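The Rule Book at Zikex

Rule one was my fault. I'd been at Zikex since May, long enough to know where the good biscuits were kept, and on a Wednesday I started an episode with my grippers already halfway to a washer. Aldana Zúñiga stopped the clock and wrote on the pad: "Both hands over the table, tips apart, parts laid out. Then start." She underlined "then" so hard she tore the paper.

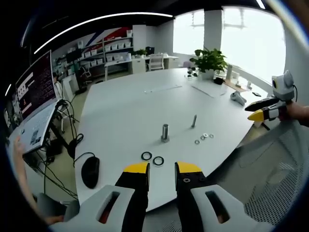 Rule Two: Bolts Stand On Their Heads

By then we had 135 good episodes for the Clondcombe job and 222 on the bin pile (Aldana read both numbers out at lunch, which I thought was a bit much). Yatsenko, the client's man, wanted every bolt head-down before anything went near it. Fine, I said, you try it with yellow plastic thumbs! He did try. He was better than me, the swine. 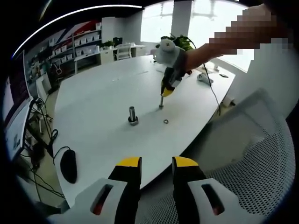
The thin bolt upright at the gripper's tip, with the thick one standing beside it.

We argued over that one for 15 minutes. What if a bolt falls over? Do you stop, or stand it up again and carry on? I said carry on, because that's what a person would do and the robot may as well learn it. Yatsenko said stop. Aldana said carry on, but say so in the notes, and that became rule three.

Rule four was about rings. Line up first, lower second, and no jabbing. I am a natural jabber, so I had to whisper "line up, line up" to myself like somebody parking a caravan.

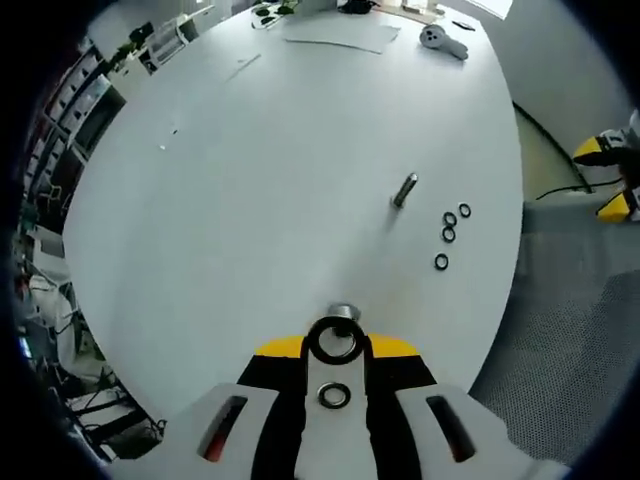
Rule four: ring over the stud before you lower it.

I got good at it, is the silly thing. I went home and lined up my mug with the coaster. I lined up the cat's bowl! My sister Evemia asked if I was feeling all right and I told her about vertical approach for a good long while, until she put the telly on.

Rule seven was the last, and I wrote it myself: if two washers are touching, leave them and take the one on its own. Aldana read it twice.

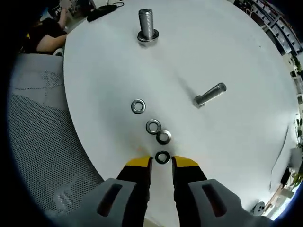 "And when there isn't one on its own?" she said.

I hadn't thought of that. She handed me the pen, and I sat down again and crossed out the last bit.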